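Teaching a Route by Remote Control: Outdoor Paths

Applies to the Altuvon rover with the Caltedov teach software
Last updated May 22, 2020

This page covers how to teach the rover a route by driving it yourself with the handheld remote. The rover records what its front camera sees and what your thumbs do on the sticks, and later it tries to follow the same route without you. You don't need to write any code. You do need a charged battery, a clear memory card and an hour when you won't be rushed.

If you want to teach a route indoors, use the hallway page instead. The settings are different and the outdoor speed limit is too high for a building.

Before you start

Walk the whole route on foot first. Look for holes, soft sand, low branches and anything the wheels could wrap up in, such as wire or long grass. Our test route at Zosemthorpe is 300 meters long and we still walk it every time we teach it.

Check the following:

Battery at full charge. A half-charged battery makes the rover slower on loose ground, and the speeds in your recording will be off.

Camera lens wiped with a dry cloth.

Remote paired. The green light on the remote should be steady. If it blinks, hold both shoulder buttons until it stops.

Memory card emptied. The software will not warn you when the card is full. It just stops saving.

Step 1. Set the start point

Put the rover on the ground where you want the route to begin, facing the way you want it to go. Mark the spot with a peg or a flat stone. Every pass has to begin from the same place, and a start that is off by a wheel's width is enough to confuse the first turn.

Open the Caltedov menu, choose New Route and give it a name. Use a name you will recognize in July. We have a folder full of routes called "test" and they are no use to anyone.

Step 2. Drive the first pass slowly

Set the speed limit to 22 percent. Press Record, wait for the beep, then push the left stick forward gently and hold it. Steer with the right stick only.

Walk behind the rover and a little to one side. If you walk in front, you will be in the recording, and the rover may learn to look for you. Keep your own shadow off the ground ahead of it as well.

Try not to correct small wobbles. Let the rover drift a little and bring it back with one smooth movement. Jerky corrections get copied.

Step 3. Cover the different kinds of ground

A route usually crosses more than one surface, and the rover needs driving examples on each. On gravel, stay on the worn part of the track where you can and keep a steady speed. On open sand with scrub, the edges of the path are harder to pick out, so aim for the gap you want to reach and go around the plants with plenty of room.

Gravel track first, then the sandy clearing:
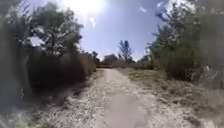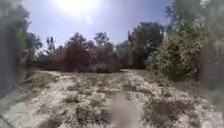
Step 4. Repeat the route

One pass is not enough. Drive the route at least five times at the same speed limit, starting from the peg each time. Then raise the limit to 37 percent and drive it three more times.

On two of the passes, make a mistake on purpose. Steer toward the edge of the path, pause, then steer back to the middle. Press the Trim button while you are going wrong and let go of it when you start to recover. The software throws away the trimmed part and keeps the recovery.

Step 5. Check the recordings

Go to Review and play back each pass. Delete any pass where:

the sun whites out so much of the picture that you can't see the path

you stopped to let somebody by

the remote lost its signal, which shows up as a flat line in the stick graph

If the sun is a problem on every pass, come back at a different time of day or drive the route from the other end.

Step 6. Train and test

Plug the rover into the laptop and press Train. Our old Gallegos laptop takes most of an evening to get through 100 training rounds. A newer one will be faster.

For the first test, put the rover on the peg, set the limit back to 22 percent and keep your thumb on the red Stop button the whole way. If it leaves the path, stop it, carry it back a few steps, and record a short correction from there. Add the correction to the route and train again.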